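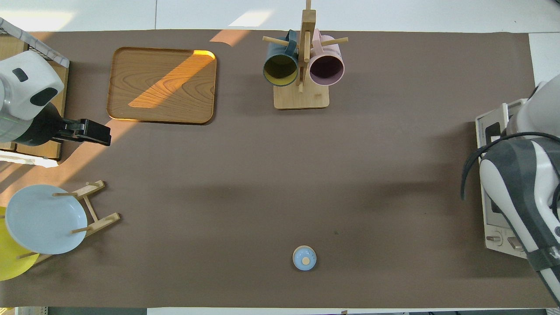
Guides > Wood Care > Brolel Hard Oil > Section 6

Shop Guides Color Chart Returns Contact

6. Oiling trays, boards and small tabletops

By now you've sanded and wiped everything down (if you haven't, go back to Section 5, I'll wait). This is the fun bit! I've done it more times than I can remember and I still get a little thrill when the oil goes on and the grain jumps out at you.

I wrote these steps around the Hanerholm serving tray, which is what most people start with, but they work just as well for a cutting board, a stool seat or a small side table. If you're doing something the size of a dining table, read the steps here and then skip to Section 7 for how to split the job up.

Before you open the can

1. Pick your room. I like it at 76 degrees with a window cracked open. Cooler is fine, but everything takes longer to dry, and in February my garage is hopeless, so I move the whole operation into the spare room.

2. Keep the piece out of direct sun while you work. A sunny patch on a tray looks gorgeous, I know, but the oil gets tacky there before you've had a chance to wipe it, and you end up with a stripe you'll be sanding out later.

3. Stir the can with a flat stick, right down to the bottom. Don't shake it. Shaking puts bubbles in, and the bubbles end up on your rim.

4. Put on gloves and lay out more lint-free rags than you think you need. Old T-shirts are great, old towels are not.

First coat

5. Start with the underside. If you make a mess while you're getting the feel of it, at least it's where the crackers won't be. Pour a small puddle, maybe the size of a coin, and push it around with a folded rag, going with the grain.

6. Flip the piece onto a pair of painter's points and do the top the same way. Work the flat part first, then the inside of the rim, then the outer edge. Corners love to hang on to extra oil, so go around them again with a dry bit of rag.

7. Let it sit for 15 minutes. Set a timer, please. I once got chatting on the phone and came back to something like flypaper.

8. Wipe off everything that hasn't soaked in. Really lean into it! When you think you've finished, take a clean rag and wipe again. The surface should feel smooth and a bit silky, with no wet shine left anywhere.

CAUTION: Oily rags can heat up and catch fire by themselves. Never ball them up or drop them in the trash. Soak them in water right away, then lay them flat outdoors, away from buildings, until they're fully dry and stiff. Do this after every coat, even if you're going straight on to the next one.

Second coat

9. Leave the piece alone for 6 hours. Overnight is better if you can stand it.

10. Rub it down lightly with the gray Pruvetti pad from the kit. You're only knocking off the fuzz, so a few gentle passes will do it. Wipe away the dust.

11. Repeat steps 5 to 8, using less oil than before. The wood has already had a good drink and won't take nearly as much.

NOTE: 2 coats are plenty for a tray. For a cutting board or a tabletop that sees a lot of coffee mugs, I'd add one more, with the same wait in between.

If it feels sticky the next day

You left too much on (we've all done it). Put a few drops of fresh oil on a rag, rub the sticky part until it loosens, and buff it dry. Kazimiera Dudek, who tests our colors, swears by an old wool sock for this, and I've come around to it.

If you mixed in a tint from the Jasińska range, try the fix on the underside first. The darker shades can lift a little when you rub them, and you'll want to know that before you get to the top.

Wait until the piece has no oil smell at all before you put food on it. Washing and day-to-day care are in Section 8.

Page last changed December 15, 2019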